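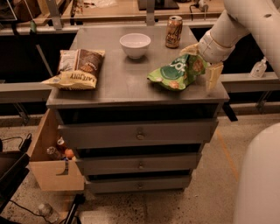 Fig. 1. Top of a gray drawer cabinet: two snack bags, a white bowl and a can.

Household Organization, Unit 9: The small surface
Notes prepared by Noémie Masson, with corrections from Mulugeta Negussie
Revised July 6, 2022

In the last unit we studied the kitchen counter at Asthorpe. Now we take a smaller place, the top of a drawer cabinet. In many homes it becomes a table for snacks, although it was bought for storage. I call this a "borrowed surface" in the course, and you will meet the term again in November.

Please look at Fig. 1 and think about the difference between rigid and soft things. The bowl and the can keep their shape and need only the space of their base. A snack bag is more difficult. When it lies flat it takes a lot of room, and its corners can go past the edge, as with the cream and yellow bag on the left.

Order of work for a borrowed surface
1. Take the bags first. Hold a bag by an upper corner and check if it is open before you turn it.
2. Decide what will be eaten today. The rest goes back to the food cupboard.
3. Move the can away from the back edge — a can that falls behind a cabinet is not easy to reach.
4. The bowl stays until the end. It can receive the chips, or small things that have no place yet.
5. Close all drawers before you wipe the top. Crumbs fall into an open drawer very easily.

A word about drawers. Students often ask if snacks may be kept in them. My answer is yes, if the drawer has only food in it and the bags stand upright in one row. Mulugeta prefers a box with a lid inside the drawer, and he will show his method in the practical class.

Homework: choose one borrowed surface in your own home. Draw it from above, and mark each thing R (rigid) or S (soft). Bring the drawing to room 548.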